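March, the desk, very early

I finished the second act last night! I keep walking past the printout on the shelf to make sure it's still there. The play is called Brirar, which is the name of the village and also, more or less, the name of the trouble they're all in. For most of the winter I had a first act I loved and then a kind of fog, and now there's a second act with an ending in it, and two people who talk to each other in it as if they've known each other for years. I'm so happy I could hardly sleep, so here I am with tea at a silly hour, writing in this instead of resting.

What cracked it was cutting the uncle. I had been dragging that poor man from scene to scene since the fall because he had one good speech (the one about the well). I gave the speech to the daughter on a whim, just to hear how it would sound, and it was ten times better. She has a reason to say it. He was only ever saying it because I liked it. So out he went, and a whole chunk of pages with him, and the rest closed up over the gap as if he'd never been there.
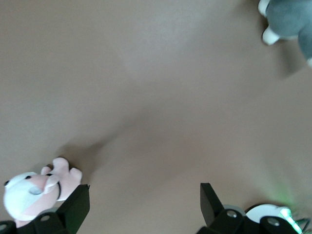
Meenakshi Lodhi called after supper and I read her the new scene over the phone, doing both voices badly. She laughed in the right place and then went quiet in the right place, and then she said, "You know the letter has to come later." I argued. I argued for a good twenty minutes, walking up and down the hall, and then I hung up and moved the letter. She's right, of course. If the audience knows what's in it before the mother comes in with the lamp, they have nothing to do for the rest of the scene but wait. Now they lean in. I can feel them leaning in and there's not a soul in the house yet.

The letter itself still bothers me. It's written by a man who didn't go to school much and is proud of what he did learn, and I keep making him either too plain or too fancy. I have six versions of it in the green notebook. The best line so far is "I am well and the goat is well and I am not sorry." I may throw out everything else and keep that.

Word from the Bisht reading series too! They want a short piece from me, 1,000 words at the most, and I'd be on second. I have never been on second anywhere. I'm usually on right before the break, when half the room is looking for its coat. I think I'll give them the ferry story. It runs long now, closer to 2,000, so it will need to lose half of itself, and I'm looking forward to that more than is normal. I love cutting. It's the only part of writing where I can see at the end of a morning that I've done something.

Things to go from the ferry story: the whole opening with the weather. The joke about the ticket man. Probably the second sister, although I'll miss her.
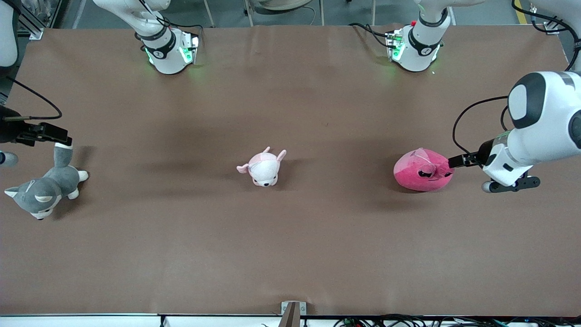
Three plush toys in a row on brown paper.

Later, after lunch

Sushil Tiwari sent back his notes on the poems. He'd read the entire stack, all the way through, and had scribbled on nearly every sheet. I do think it's the kindest thing one writer can do for another. He likes the river ones best and wants them all together at the front. He does not like "Radon," and says so in capital letters. I still do. It's the one about my father checking the basement with his flashlight and his little notepad, and never saying what he was afraid of. Sushil's complaint is that the title gives the game away. Maybe it does. I tried it with no title and it read like the start of a home repair manual, so for now it keeps its name and I'll put it near the back where he'll be too tired to object.

He also caught that I use the word "pale" all over the place. Pale light, pale hands, a pale bowl. I went through with a pencil and took out every one I could find, and then found I'd written "pallid" on a fresh page, so that's how that's going.

The manuscript stands at 222 pages with the prose pieces in, and Stinov will look at it if I get it to them before the end of the month. They're small and they make handsome books. I have two of theirs on the windowsill and I pick them up just to feel the paper. The editor wrote me a real note last time, a full paragraph about the line breaks, and the paragraph was so smart that I wasn't even sad about the no. I rewrote five of the poems because of it. If they say no again I hope it comes with another paragraph.

Order of the book, as of this afternoon: river poems, then the kitchen ones, then the long prose piece about the school bus, then the father poems. I want the school bus in the middle because it's funny and the reader will need to breathe. I laid everything out along the hallway floor and walked it end to end in my socks, reading first lines out loud. "Ice-Out" followed by "My Mother's Good Scissors" gave me actual goose bumps. I had never seen those two next to each other before, and they share a whole image I didn't know I'd used twice.

Evening

Read Act Two again, all of it, out loud and standing up. It runs a little long in the lamp scene and the daughter says "listen" too many times, but the ending holds. I cried a bit at my own play, which I'm putting down here and won't be mentioning to Meenakshi.

Tomorrow: letter, version seven. Keep the goat.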